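Church History and Mission, Unit 6
Reading a Parish Register
Handout for the evening class. Instructor: Wian Engelbrecht

Bring this sheet and the photocopied pages to class. We start at 7:00 p.m. and the first half hour is for questions on the Unit 5 reading.

1. What a register is

A parish register is the book in which a congregation records baptisms, marriages and burials. Some congregations keep all three in one volume. Others keep a separate book for each, and a few add a list of members received by transfer from another church. The register was a working record. The minister or clerk wrote in it so that the church could later prove who had been baptized, who was free to marry and who was buried where.

Our main source in this unit is the Dustden register. It has 2910 entries in total. Of these, 1479 are baptisms. The remaining entries are marriages and burials, with a short run of transfers at the back. We will compare it with the Clumden register, which has 2550 entries and covers nearly the same years.

2. The parts of a baptism entry

Most entries in the Dustden book give the date of the baptism, the name of the child, the names of the parents, the home village or farm, and the sponsors. The date of birth is given only in the later pages. In the early pages you have the date of baptism alone, and you should not treat it as a birth date. Families who lived a long way from the church often waited until the minister came to them, and several children of different ages could be baptized on the same visit.

Sponsors matter more than students expect. Look for the same names coming up again. A person who stands as sponsor for many families was usually an elder, a teacher or a relative of the minister. In the Clumden book the clerk marks elders with a small cross, but he stops doing this partway through and never explains the mark.

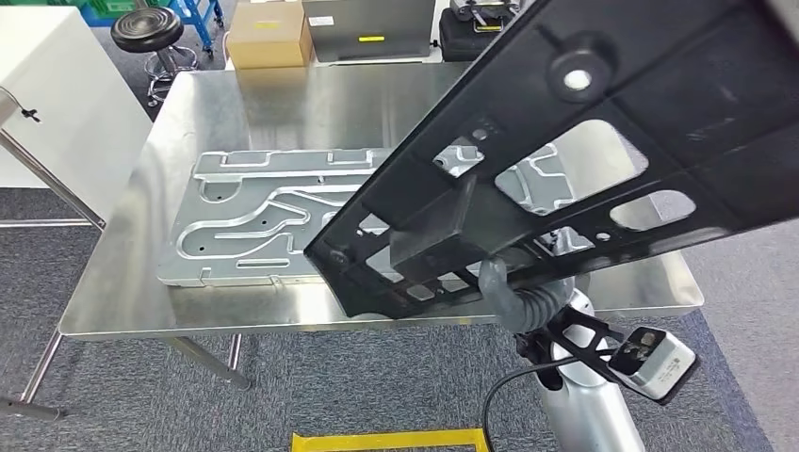 Why do some adults appear in the baptism pages?

They were converts, or people raised in a church that did not baptize infants. In the Dustden book 68 of the baptisms are of adults. The clerk wrote "on profession of faith" beside most of them and left the parents' names blank.

3. Adult baptisms and the mission station

Many of the adult entries come from Claltlow, the outstation that Dustden looked after before it had its own minister. The usual pattern was a period of teaching, an examination by the elders, and then baptism at one of the larger services, often at Easter or Pentecost. Look at the dates on photocopy 3 and see how they group together.

Some converts took a new name at baptism and some kept their own. A member entered as Lưu appears under that name both at baptism and in the marriage pages. Others are entered under a baptismal name first and under a family name later, and it takes some patience to match them. Do not assume that two entries are the same person on the strength of a first name. You need at least one more point of contact, such as a village, a spouse or a shared sponsor.

4. What the register leaves out

The register tells us who received a sacrament. It does not tell us who came to worship each week, who gave money, who led prayers at home or who drifted away. Women's work in the congregation is nearly invisible in it, apart from sponsorship. For that we need letters, minutes and reports, which we will read in Unit 7.

It also says little about belief. "On profession of faith" is a set phrase. The clerk used it for everyone, and we can't learn from it what any one person understood or hoped for. Keep this in mind when you read older mission histories that count baptisms and treat the total as the whole story.

Gaps in the book need care too. The Clumden register has almost no entries for one stretch of years. This could mean an empty pulpit, an illness, a lost notebook or a quarrel. Check the burial pages for the same years before you decide.

5. Work for next time

Read photocopies 1 to 4. Choose one family and follow it through baptisms, marriages and burials as far as you can. Write one page on what you found and mark clearly which links are certain and which are guesses.

Also read Acts 8:26-40 and Acts 16:25-34. Note who is baptized in each passage, who is present, and how much teaching comes first.

Written work is due at the start of the September session. Late pages can be left in the tray outside the office.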